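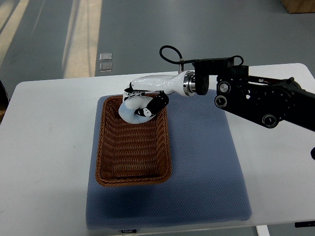

From: Parvaneh Kermani
To: cell-practice list
Date: 29 April 2026
Subject: Re: Draft 2 of the bench rules, sections on soft goods and cables

Yuzuki Tamura wrote:

> Draft 2 is in the shared folder. Changes from the first draft:
>
> - 3.1 now says the container must sit fully on the mat.
> - 3.4 sets a hold time before any lateral move with a soft item.
> - 5.2 asks for a cable check "regularly".
> - 6 is new and covers what goes in the log when an episode is thrown out.
>
> Deltura wants to know if we can adopt this as is. Wodard has asked for the hold time to be dropped, as it slows their runs. Please send objections with replacement text. I can't do much with "unclear".

Yuzuki,

Replacement text for three clauses follows. I have no objection to 3.1.

**3.4 Hold time.** I would keep it. With a rigid part, finger position tells you most of what you need. With a plush or fabric item the fingers can close to the same angle on a good grasp and on a pinch of loose cover, and the item bulges around the fingers enough to hide the difference from the head camera. The draft doesn't say where the hold takes place, and that matters more than its length. Proposed:

> 3.4 After closing on a soft item, the hand shall rise until the item is clear of the container floor and hold for 2 seconds before any lateral move. The hold shall be made with the item still below the rim where the container depth allows.

An item that slips below the rim lands back in the container and the episode can be recovered. At Hedeo we ran 667 episodes with the old wording, and the drops that cost us a reset were nearly all outside the rim. If Wodard needs the time back, they can shorten the approach.

**5.2 Cables.** "Regularly" can't be audited. The loop over the wrist bracket is the one to watch. It has to be long enough for full wrist rotation and short enough to stay out of the container and off the rim. A wicker rim will catch a connector boot that a molded tote would let go. Proposed:

> 5.2 Wrist cable loops shall be checked by hand through the full joint range at the start of each shift, after any change of end effector, and after every 200 episodes. The check shall be logged with initials.

The Babaei checklist has a usable form for this. I'd copy its layout and leave out the torque column, which doesn't apply here.

**6 Discarded episodes.** The section lists 6 reason codes. Two of them, "operator stop" and "manual stop", will be used interchangeably by everyone. Merge them. Also add a line on retention:

> 6.3 A discarded episode shall keep its reason code, its joint log and its video. It shall not be renumbered.

Renumbering is how we lost track of a week of runs last July, and I'd like it ruled out in writing.

Smaller points:

- 2.2 uses "gripper" and 3.x uses "hand". Pick one. I prefer "end effector" in the rules and whatever people like on the floor.
- 3.2 requires a "non-slip surface". The mat under the container is padded, so it gives under load. State a limit on how far it may compress, or the container height in the setup file is only nominal.
- 4.1 should say who may clear a protective stop. At present it only says that someone must.
- Shadows from the arm and container on the mat are not covered. A site with window light should record blind position in the setup file. One line under 2.5 would do.

On Deltura's question: not as is. With 3.4, 5.2 and 6.3 changed I would support adoption for single-arm benches. Two-arm benches need their own clause on shared reach – draft 2 doesn't attempt it and I don't think draft 3 should wait for it.

Parvaneh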